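Chapter 4
Releasing Recorded Music

4.1 What a release is

A release is a set of recordings made available to the public under one title on one date. It may be a single track, a short set of four to six tracks, a full album, or a reissue of older material. The word covers the physical goods as well as the digital files, and in most contracts it also covers any version added later, such as an edition with extra tracks.

This chapter follows a release from finished master to the first royalty statement. Chapter 3 dealt with the recording agreement, and readers who skipped it should at least look at section 3.6, where the difference between owning a master and licensing one is set out. Most of the disputes described below go back to that difference.

Two rights are present in every commercial recording. The first belongs to the song, meaning the tune and the words. The second belongs to the sound recording of it. A rapper who writes verses over a producer's beat will usually share the first right with the producer, in proportions they agree between them. The second right goes to whoever paid for the recording unless a contract says otherwise. A label may own the whole of the recording and none of the song.

4.2 The running example

The chapter uses one small label throughout. Ridska Records signs hip-hop and soul acts and works from two rooms in Lellham. Its release for study is Predirholm, a debut album of eleven tracks by a duo who had already put out two mixtapes without a label. The album was pressed in an edition of 700 vinyl copies and was sent to streaming services through a distributor, Latuheru. The marketing budget was £2000, to cover artwork, one video and a small amount of paid advertising.

Mixtapes matter to the example. Both of the duo's mixtapes were given away free, and both used beats built on samples that had not been cleared. As long as no money changed hands the owners of the samples did not complain, although they would have been entitled to. When the label wished to carry one mixtape track over to the album, the sample had to be cleared or replaced. It was replaced, and the track was recorded again from the start. 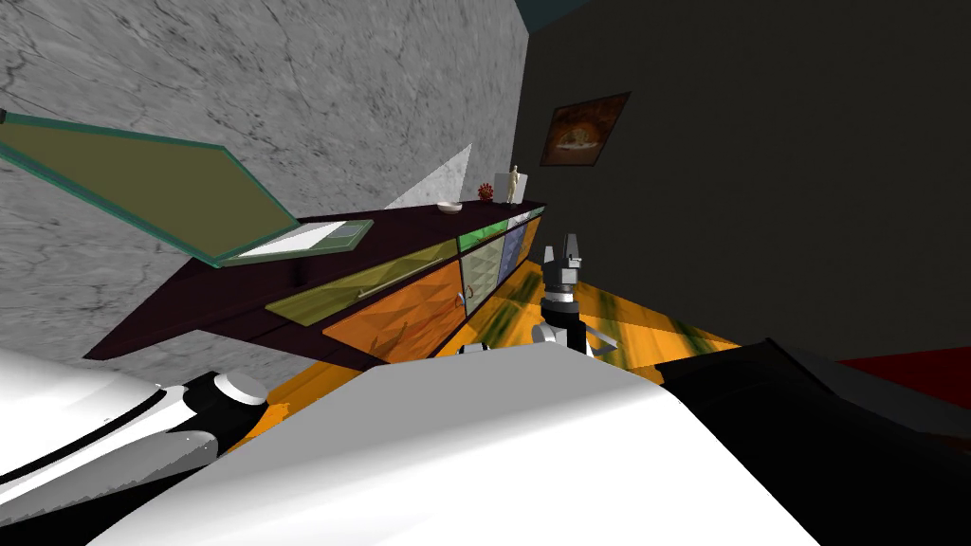 Artwork is normally the next item to be settled, and it raises the same questions of ownership as the music. A cover may be drawn, photographed, or made entirely on a computer, and each method brings its own paperwork. The person who makes the image owns it until it is assigned or licensed in writing. Objects shown inside an image can carry rights of their own: a framed painting on a wall, such as the brown and amber one on the dark wall in the rendered room, may be the work of a living artist whose permission is needed before the image goes on a sleeve. The label should ask where every such element came from and keep the answers with the artwork licence.

4.3 Setting the date

A release date is chosen by working backwards. Vinyl has the longest lead time, so the pressing order is placed first. The distributor then needs the audio files, the artwork and the track information several weeks ahead of the date. Ridska first aimed for November and moved the album to the spring when the test pressings were rejected for surface noise on side two.

Track information, also called metadata, includes the title, the performers, the writers and their shares, the length, and the code that identifies each recording. Errors here are common and expensive. If a writer's name is spelt in two ways, income may be held back until the two entries are matched.

4.4 Splits

A split sheet records who wrote what share of a song. It should be signed on the day the song is finished. On the title track of Predirholm the two rappers and the producer had no sheet, and agreement was reached only after the files had gone to the distributor. The producer took 54 per cent, and the duo divided the remainder equally. The other tracks had been settled in the studio and caused no difficulty.

Terms used in this chapter

Advance: money paid to the artist before release and recovered by the label from later royalties.

Clearance: written permission to use a sample or other protected material.

Master: the final mixed recording from which all copies are made.

Recoupment: the process by which an advance is paid back out of the artist's share.

The next section begins with the distributor's agreement. A shortened copy is printed on page 58 and should be kept open while reading.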